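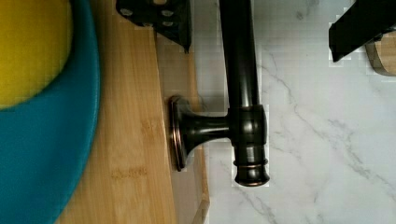 *Photo: Ekua Adjei*

## Re-oiling a bamboo cutting board next to marble

**Ekua Adjei**, 05/05/2023

I have a bamboo board that stays on a marble counter full time. The surface has gone dull and feels rough after washing. I own a bottle of Flirnell board oil and have sanding sheets in 200 grit. Do I need to sand before oiling, and is the oil a risk to the stone? The marble was sealed last August.

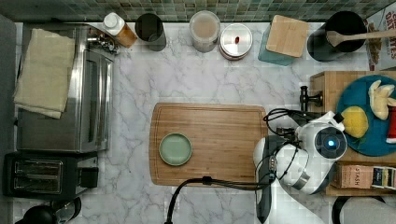

**Theophilus Amissah**

Sand lightly, with the grain. Washing raises the fibers, and oil alone will not flatten them. 200 grit is fine for a first pass. Wipe off the dust, let the board dry overnight standing on edge, then apply two thin coats and remove the excess after each one.

Do the oiling somewhere else. Marble is porous and a sealer only slows absorption – oil left under a board can leave a dark mark. Let the board sit a full day before it goes back.

**Kobina Fiadzo**

I just use whatever oil is in the kitchen. No problems yet.

**Adjoa Ofori**

Cooking oil can go rancid, so I would stay with mineral oil. Also oil the underside and the edges. A board finished on one face only tends to cup. The same goes for solid wood shelves, joints included.

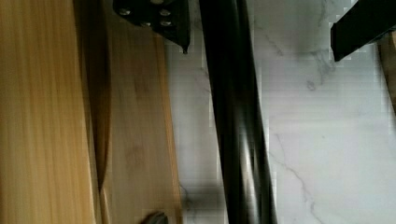 *Wood grain and a darker seam, with pale stone at right.*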